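Second arm pair: buy now or wait for next budget?

triltar_lab
We have one cell with two arms and I must plan a second one before June. Werik offers the same set, delivery 11 weeks. My question is mostly about spare parts. For cables and grippers I have put 556 per arm, is it too low?

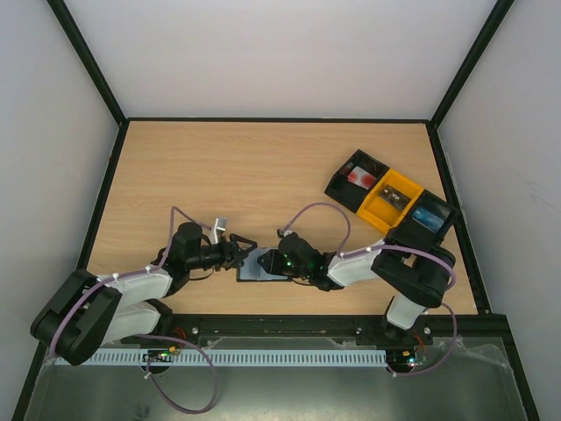

stellness: Too low, in my opinion. We changed 4 gripper cables in our first year and each one stopped the work.

konstan_k
I don't agree with stellness. Buy one spare gripper and share it between the cells.

triltar_lab
And if 2 break in the same month?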